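Flolesska Bunker Log, Set-up Guide
Issue 4, Jun 29, 2020

Section 3: First set-up on board

Read Section 2 (Fitting the unit) before you begin. The display must be fixed to its bracket, and the two flow meters must be wired to the junction box and signed off by the yard or the ship's electrician. Set-up takes one person the better part of a watch. It can be done alongside or at anchor, but not while fuel is being taken on.

You will need:

The vessel code card supplied in the lid of the box
The meter certificates for both flow meters
The ship's current tank tables
The chief engineer's PIN

CAUTION: Do not open the junction box with the unit switched on. The meter supply stays live when the display is in standby.

3.1 Switching on for the first time

1. Close the breaker marked BL on the distribution panel.
2. Press and hold the round key on the front of the display until the lamp turns green.
3. Wait for the start page. The first start is slower than later ones, and the display may go blank twice.
4. Choose a language. English, Norwegian and Spanish are installed. Others can be loaded from the Clakudbridge service desk.
5. Set the date and the ship's time. The log itself is always kept in UTC, whatever is shown on the display.

If the lamp stays amber, the unit has found only one meter. Switch off, check the connectors at the junction box and start again at step 2. A red lamp is covered in Section 9.

3.2 Entering the vessel details

1. From the start page choose Setup, then Vessel.
2. Type in the code from the card. Letters are always capitals. There is no letter O in any code, only zero.
3. Check that the name and call sign shown are right. If they are not, stop and contact Clakudbridge. Do not carry on with another ship's code.
4. Enter the number of fuel tanks, including settling and service tanks.
5. Press Save.

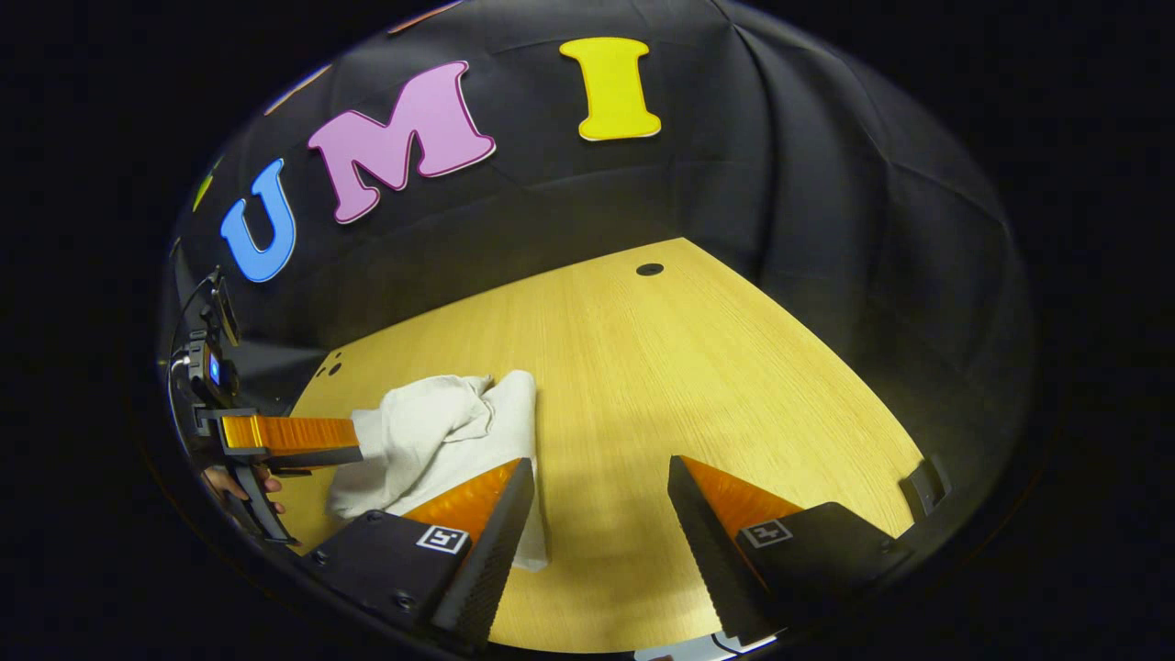

Foam letters U, M and I on black fabric

Once the vessel details are saved they can only be changed with the chief engineer's PIN. The PIN is set at the next step and is not known to Clakudbridge.

6. Enter a PIN of six figures, twice.
7. Write it on the sheet at the back of this guide, seal the sheet in the envelope and hand it to the master.

NOTE: On vessels managed from the Baltcombe office, the vessel details are loaded before the unit is sent out. Check them as in step 3, then go straight to step 6.

3.3 Setting up the flow meters

Each meter has its own factor, printed on the certificate under "pulses per cubic metre". The two meters will not have the same factor, even when they are the same model and size.

1. Choose Setup, then Meters, then Meter 1 (supply).
2. Enter the serial number and the factor exactly as printed. A typical factor for the small meter is 2,665. If yours is very different from this, check that you are not reading the line for the large meter.
3. Enter the low flow cut-off. Leave this at the value shown unless the maker's certificate gives another.
4. Press Save and do the same for Meter 2 (return).
5. Go back to the Meters page. Both lines should now read "Ready".

If the meters have been swapped, consumption will show as a minus figure as soon as the main engine is running. There is no need to rewire. Choose Setup, Meters, Swap and enter the PIN.

CAUTION: Changing a factor after the log has been started does not correct earlier entries. Close the log first (see 6.4), change the factor and open a new one.

3.4 Loading the tank tables

Tables can be typed in by hand or loaded from a memory stick. Loading is much quicker and is recommended for any vessel with more than four tanks.

To load from a stick:

1. Save the tables as a plain text file with one tank to each file. The file name must be the tank number as used on the capacity plan.
2. Put the stick in the port under the rubber flap and choose Setup, Tanks, Load.
3. Select all the files and press Load. A table may have up to 600 lines. Longer tables are refused and must be thinned out ashore.
4. When the display asks for trim corrections, choose Yes if they are in the same file, or Later if they are on a separate sheet.
5. Take out the stick and close the flap. The unit is not splashproof with the flap open.

To type in by hand:

1. Choose Setup, Tanks, New.
2. Enter the tank number, then the sounding and volume for each line, lowest sounding first.
3. Press Save after every page. Unsaved lines are lost if the display goes into standby.
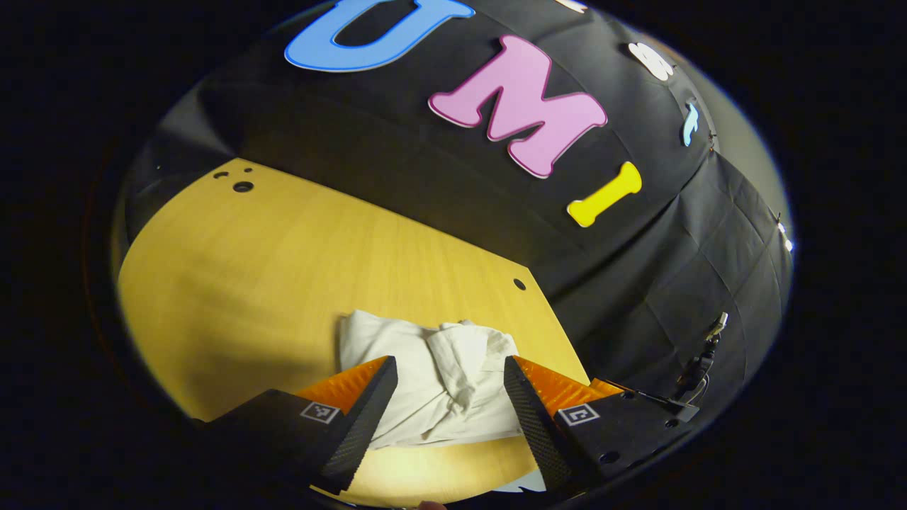

After loading, check at least two tanks against the paper tables, at a low and a high sounding. Small differences come from rounding and can be left. Anything larger usually means that the file was in feet and inches, or that ullages were loaded in place of soundings.

NOTE: The Þórarinsdóttir format used by some older loading computers is accepted, but the header line has to be deleted first.

3.5 Test run

The test run should be made with a generator on load. The main engine is not needed.

1. Choose Log, then Test.
2. Let the test run until the display shows over 340 litres through Meter 1. On a small generator this may take several hours.
3. Press Stop. The display shows supply, return and the difference between them.
4. Compare the difference with the change in the service tank gauge for the same time.
5. If the two agree to within the limit printed on the certificate, press Accept. If not, repeat the test once before calling the service desk.

The test result is stored on page 73 of the unit's memory and stays there when the log is cleared. Surveyors may ask to see it. It can be called up by choosing Log, Test, History.

3.6 Starting the log

1. Sound all fuel tanks and enter the figures under Log, Opening stock.
2. Enter the density and temperature for each grade on board. Use the last bunker delivery note if no later analysis is held.
3. Have the figures checked by a second engineer officer.
4. Press Start log and enter the PIN.

The start time is fixed when the PIN is accepted. From then on a line is written every hour and at each change of fuel. Lines cannot be deleted. A wrong entry is put right by adding a remark, as described in 5.2.

Units started before the end of January will ask whether the previous year's closing stock is to be carried over. Choose No on a first set-up.

3.7 If set-up is interrupted

The unit keeps everything up to the last Save. Switch on again, choose Setup, Resume, and carry on from the step shown. If the PIN has been set, it will be asked for. After three wrong tries the setup pages are locked for an hour, but meter readings are still recorded.

Go on to Section 4 for connecting the unit to the ship's network. Vessels without a network connection should skip to Section 5.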